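Presupuesto de una celda de dos brazos

Una celda de dos brazos (bimanual, si nos ponemos finos) es un puesto de trabajo cerrado con un brazo a cada lado de una mesa. El presupuesto de una celda así es la lista de todo lo que hay que pagar para que trabaje, y digo todo porque la primera vez yo apunté los brazos y poco más, ¡y así me fue! Escribo esta entrada con lo que aprendí al equipar la mía para plegar cajas de cartón.

Qué se compra

Los brazos se llevan la fama, pero la estructura es la que te come el dinero a pellizcos. Perfil de aluminio, postes, paneles para las paredes, escuadras, tornillería (siempre falta tornillería). Yo pedí precio a Sartori y a Grevero con la misma lista y las dos ofertas no se parecían en nada: una traía el perfil cortado a medida y la otra en barra entera, con el corte aparte. Conviene pedirlo todo en el mismo formato antes de comparar.

Después vienen las pinzas, que para cartón plano dan más guerra de lo que parece. Una plancha sin montar apenas ofrece por dónde agarrarla, y de la forma de los dedos depende que haya que comprar otro juego más adelante. Yo reservo 80 euros para dedos de repuesto y los cargo como consumible.
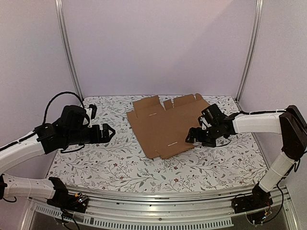
Wilmer Taipe me escribió que él metería en esta misma partida las planchas de cartón: «Pides 500 y te crees rico, y con las pruebas de plegado se van volando. Yo las pongo en la primera línea, antes que los dedos». Le hice caso a medias, las tengo en la segunda.

Cableado y electrónica

Otra partida traicionera. Placas, fuentes, cables con holgura suficiente para que la muñeca gire sin tirones, bridas, conectores. En mi hoja se llevó 800 euros y la había calculado en bastante menos. Si se ponen cámaras en las muñecas hay que sumar el soporte y otro cable por brazo, que además tiene que seguir todo el recorrido. Kendden vende el juego completo y Nurkholm por piezas sueltas; a mí me salió mejor lo segundo, pero perdí dos tardes cuadrando referencias.

Las horas de ajuste también son dinero, aunque las ponga una misma. Levantar una solapa con un brazo mientras el otro sujeta la caja por el extremo contrario pide mucha paciencia, y yo esas horas las anoto en columna propia.

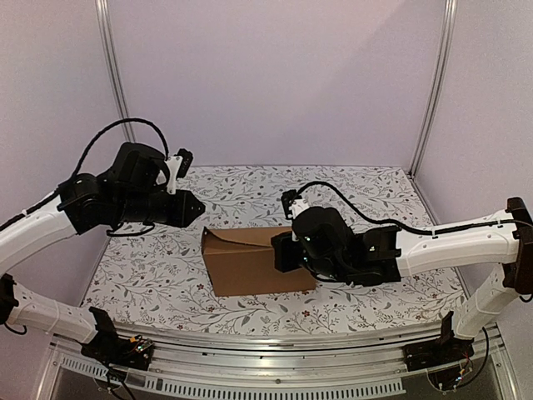
Plazos

Lo que pedí en octubre llegó desordenado: primero los paneles, luego los brazos y al final las escuadras, sin las que no se monta nada. Ahora encargo la estructura antes y dejo para después lo que puede esperar en su caja. Janaína Lopes lo hace al revés, compra primero los brazos y los va probando atornillados a un tablero, y tampoco le va mal.

Véase también: mantenimiento de pinzas, perfil ranurado, formatos de cartón.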